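Handheld Gripper Comparison: Frequently Asked Questions
Sokska bench trials, kitchen tasks
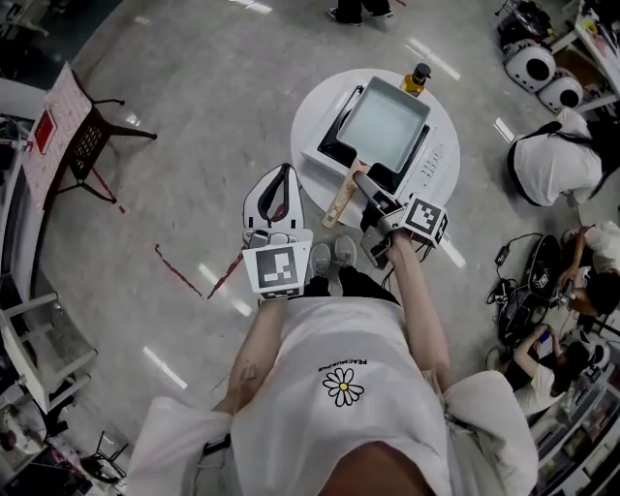 Which grippers are in the comparison?
Two handheld models, the Safavi and the Drevska. Each is run as a left and right pair by one operator standing at the table. Mixed pairs are not scored.

What does the cooktop task consist of?
The operator grasps the handle of a square frying pan, lifts the pan clear of an induction cooktop, and sets it back down. The cooktop is off during all trials.

How many trials have been logged?
3,501 across all tasks. The pan task accounts for 543 of them. A further 258 were discarded for tracking loss and are not included in either figure.

What are the black-and-white markers for?
Pose tracking. Marker faces must be flat and clean. Recalibrate after replacing a marker or removing a housing.

What counts as tracking loss?
Any interval longer than 2 seconds in which the marker on either gripper is not detected. Glare from ceiling lights is the usual cause. Turning the table setup a few degrees often fixes it.

Can I compare results with the Trundstead arm tests?
Only on success rate. Cycle times differ too much between a handheld unit and a mounted arm.

Does operator height matter?
Yes. Table height is fixed, so wrist angle changes with the operator. Height is recorded with each session.

Who do I contact about the raw logs?
Mehrangiz Golestani. Include the task name and gripper model in your request. Logs from before November use the old file layout and need the converter.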